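The woman who runs the returns desk at Dusance has been telling people no for 16 years, and she would like it known that she enjoys it less than you think.

We met at four in the afternoon, in the break room behind the store in Mesen, where the coffee is free and tastes it. She asked me not to use her name. "My neighbors shop here," she said. "They already look at me funny over the hedge."

The rules at Dusance are printed on the back of every receipt, in gray type that would suit a family of ants. Unopened food can come back within nine days. Opened food can come back if there is something wrong with it, and the trouble lives in that last part. "People have a wide idea of wrong," she said. "I had a man bring back a box of crackers because his wife had left him. I'm not saying it's unrelated."

Did he get his money?

"He got store credit."

She keeps a notebook of the best ones. Last December, her busiest month, she handled 753 returns, and 87 of them were for the same fruitcake. The store had put it on sale under the Drenalard label, and it weighed as much as a small dog. "Most of those folks had been given it," she said. "So they come in, no receipt, and the next person in line is the one who gave it to them. I've seen that happen twice. You just look at the register." 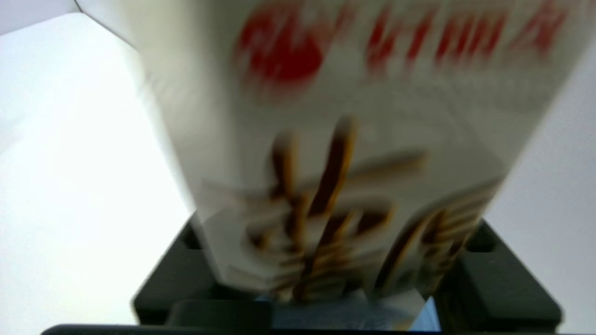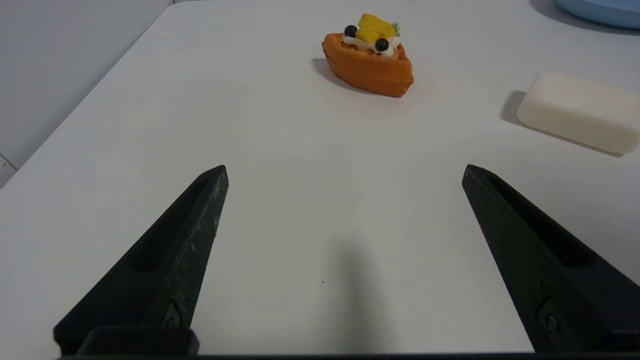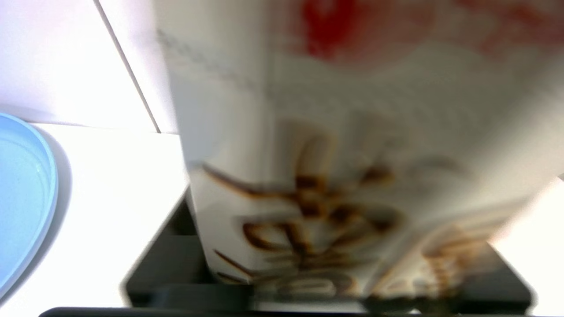 I asked what makes a good customer, in her line of work. She thought it over for as long as it took to unwrap a granola bar.

"Somebody who says what they want in the first sentence. I don't need the drive over. I don't need what the weather was doing." She is suspicious of folders. Anyone who arrives with a folder, she said, has rehearsed in the car, and will be disappointed if you give in too soon. So she lets them get to page two.

Before Dusance she worked at Darko, the furniture place out by the highway, where a return meant two men and a truck. A couple there once tried to bring back a sofa they'd owned for most of their marriage. It had gone soft, they said. "I told them, so has everybody."

Groceries suit her better. The amounts are small and the anger, for some reason, is the same size. She has been called heartless over a jar of olives. She has also been hugged over one, by a different person, and she can't say which was more awkward.

Does she ever return things herself?

"God, no," she said. "Stand in that line?"

At half past four she went back out front, where a man was already waiting with a folder.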